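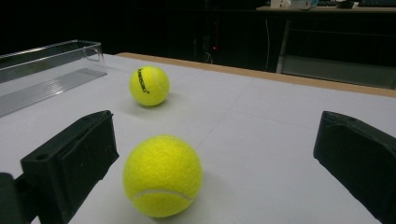
Fedavis opened its workshop in Vernon to visitors in February, and for one afternoon the engineers let the public try the hand-held grippers which they normally use themselves to teach the robot arms. The doors opened at 1 p.m. and the last guests left after dark. The most popular station was also the simplest. On a white table there were tennis balls and a clear plastic container, and the visitor had to take a ball between the two black fingers of the gripper, lift it, and put it in the container. It sounds like a task for small children, and many small children did it very well. Their parents often needed more tries.

The gripper is held in the hand like a tool, and a camera on it records what the fingers are doing. The recordings are later used to train an arm which has the same kind of fingers. According to the company, 1061 recordings of the ball task were already made by the staff before the open day. The recordings made by visitors were kept only if the visitor signed a form at the entrance, and most people were glad to sign.

A member of the team explained to each group why a tennis ball is a good object for beginners. It is soft, it has a bright color, and it forgives a bad grip. But it also rolls. If one finger touches the ball before the other one, the ball moves away and the person must follow it over the table. The robot has the same difficulty, and the team said they want it to see many examples of a person correcting a mistake. For this reason the visitors were asked not to stop when the ball escaped, but to continue until it was in the container.

In the second room the guests could watch an arm from Jakberg do the same work without any help. The demonstration was repeated every half hour. At the first showing the arm picked up the ball at once and the public applauded. At the second it closed the fingers too early and pushed the ball to the floor, where a boy caught it and gave it back. The engineer at the controls started the program again and told the public that such errors are normal at this stage. He answered questions for a long time, mostly about speed. The arm is still slower than a person, and he did not try to hide this.

There were 4 stations in total. Besides the balls, visitors could fold a small towel, sort spoons and forks, and close the lid of a lunch box. The towel was found the most difficult by almost all who tried it. A group of students from the technical college stayed at this station for most of the afternoon and made a competition of it, with the results written on a paper on the wall.

Psarras, the packaging firm from the other side of the river, was a guest of the event and had a stand near the entrance. The firm plans to test two arms in its packing hall this year, for putting light products in boxes. Some of its workers came with their families, and they had serious questions. They wanted to know who will repair the arms, who will teach them new tasks, and what will happen with the evening shift. The representative of the firm said that no jobs will be cut during the test, and that workers from the hall will be trained to use the grippers themselves. What comes after the test is not decided yet.

Fedavis had prepared for 500 visitors and received 600. At the busiest time the line for the ball table went out the door and along the wall of the building, and the coffee was finished before 4 p.m. The company apologized for the waiting and said that next time it will put a second table for this station. It is also thinking about a separate morning for schools, after several teachers asked for it.

The next open day is planned for the fall. Entrance will again be free, but visitors will have to choose an hour in advance. Schools and clubs from Vernon which would like to come as a group can already write to the company or leave their contact at the reception desk.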